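Banco de pruebas Trivley
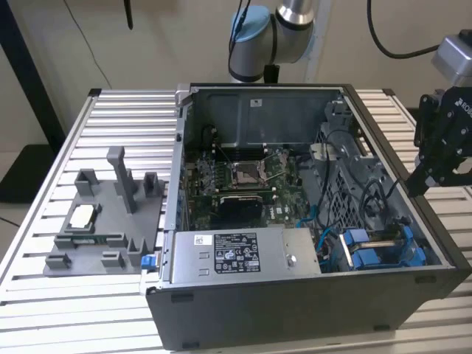
Kamarul Liem sostiene que una pinza no se conoce hasta que ha tenido que soltar un procesador en su sitio, y que todo lo que se mide antes, con cubos y cilindros de catálogo, sirve de poco para elegirla. No todos en Givasent comparten esa idea, pero el banco Trivley se construyó a partir de ella.

El banco de pruebas Trivley es un puesto de ensayo para comparar pinzas robóticas, brazos, cámaras y controladores en tareas de montaje y desmontaje de ordenadores de sobremesa. Lo desarrolló el taller Givasent en su sede de Villa, y toma su nombre del primer programa de control que se usó en él, hoy retirado. Es conocido sobre todo por una particularidad encantadora: en lugar de piezas normalizadas emplea equipos corrientes, con sus cables, sus pestañas de plástico y sus tolerancias de fábrica.

Descripción

El puesto se monta sobre una mesa de perfiles ranurados de aluminio, que permite cambiar de sitio los útiles sin taladrar nada. El ordenador se coloca tumbado, con el panel lateral retirado y el interior hacia arriba, de modo que la placa base, la fuente de alimentación y la jaula de discos quedan accesibles desde encima. En la configuración más habitual se trabaja con una torre negra con placa marcada DELL.

Junto a la torre se fija una bandeja gris impresa en 3D, que es quizá la pieza más ingeniosa del conjunto. En ella esperan los componentes que el robot debe instalar, entre ellos el procesador, alojado en un rebaje poco profundo, y el módulo de memoria, tendido en una ranura alargada. La bandeja va por su novena revisión (las primeras sujetaban el módulo con tanto celo que había pinzas incapaces de sacarlo) y se imprime en el propio taller.

Historia

El proyecto nació de una discusión muy concreta. El taller tenía que escoger entre dos modelos de pinza para una célula de reciclaje de equipos y las hojas de datos no resolvían nada: fuerza parecida, carrera parecida, peso parecido. Liem propuso entonces ponerlas a trabajar por turnos en la misma caja, con el mismo procesador y la misma secuencia, y apuntar lo que pasara. La pinza que todos daban por favorita perdió con claridad en la memoria, porque sus dedos eran demasiado anchos para entrar entre los pestillos.

Aquella primera comparación constó de 50 ciclos por pinza y se hizo a mano, con un cuaderno y un cronómetro. La segunda, ya automatizada, alcanzó los 1000 ciclos y duró buena parte de un diciembre. De ella salió el cuaderno de ensayo que todavía se usa como plantilla.

Pruebas

La prueba del procesador es la más célebre y también la más temida. El bastidor de retención del zócalo se deja levantado, con el campo de contactos a la vista, y el robot debe tomar el chip de la bandeja, orientarlo y depositarlo. La pieza apenas admite giro. Un controlador que cierre bien el lazo de fuerza se nota enseguida: el descenso se frena al primer contacto y el chip se asienta sin que haya que empujarlo.

La prueba de memoria exige lo contrario, una presión firme y repartida a lo largo de todo el módulo. Por eso resulta tan reveladora pasar de una a otra sin cambiar de dedos. Muchas pinzas brillan en la primera y se tuercen en la segunda, y ver una que sale airosa de las dos es una auténtica alegría.

La prueba de cables se añadió más tarde, a petición de quienes trabajaban con cámaras. Los mazos que cruzan la jaula de discos tapan bordes, proyectan sombras y confunden a los estimadores de pose. El ensayo consiste en localizar un conector y acercarse a él sin arrastrar nada por el camino. Aquí las diferencias entre una cámara fija y una montada en la muñeca son enormes, y el taller recomienda anotar siempre los dos resultados por separado.

La prueba de portadiscos, con soportes de plástico azul, se considera de iniciación. Aun así, tiene su gracia: las asas con pestañas obligan a elegir bien el punto de agarre.

Puntuación

Cada ciclo recibe una nota que combina el éxito de la inserción, el tiempo y la fuerza máxima registrada. No existe una nota global. Givasent publica las tres columnas sin sumarlas, decisión discutida desde el principio y defendida con entusiasmo por sus autores, que prefieren que cada lector pese los datos según su aplicación.

El registro común reúne 847 ensayos válidos de dedos intercambiables. Los ensayos interrumpidos por una parada de seguridad se guardan aparte, con una nota breve sobre la causa, y son una lectura estupenda para cualquiera que diseñe dedos.

Variantes

La variante Gararus sustituye la torre por un chasis más estrecho y reduce el espacio libre sobre la placa. Fue pensada para brazos pequeños y pone en aprietos a las muñecas voluminosas, que tropiezan con la pared de chapa antes de llegar al zócalo. Sus resultados no se mezclan con los del banco original.

Existe además una versión 2 de la secuencia de desmontaje, en la que el robot retira primero la memoria y después el procesador. El orden parece un detalle menor, pero cambia por completo las trayectorias de aproximación y ha obligado a más de un equipo a replantear la orientación de su pinza.

Véase también
Pinza de dedos paralelos
Control de fuerza
Estimación de pose
Desmontaje automatizado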